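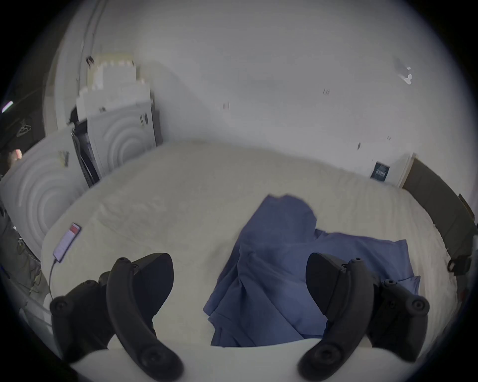
Folding on the bed: notes from the linen corner

Our January call for spare bedding brought in 479 pieces, most of it pillowcases and flat cloths. Thanks to everyone who dropped a bag at Kassa. Róisín Kinsella has asked that whatever comes next arrives folded, so please use the method below. A bed makes a good folding table if the sheet is pulled reasonably flat.

1. Open it out
Unbunch the piece and find the corners. Lay it to one side of the bed so you have bare sheet to work on. Two overlapping layers are fine at this stage, as with the blue one on the white sheet.
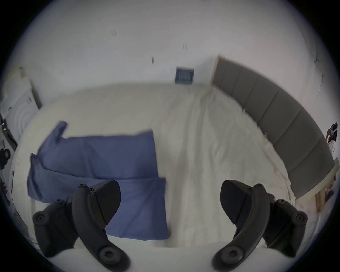

2. Lift and straighten
Pick the cloth up by an edge and draw it out into a long band over the mattress. Let it sag, then pull the creases out from each end. Move your phone and charging cable well over first. 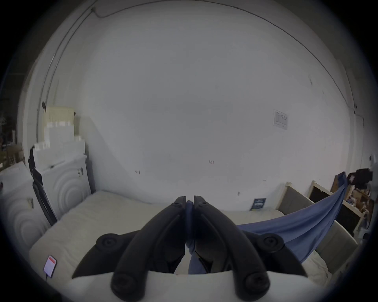
3. Fold and stack
Fold in half lengthwise, then in thirds. Colours and whites go in separate bags, no more than 20 kilos each. Conall Hanrahan will collect from the side door until 4 pm.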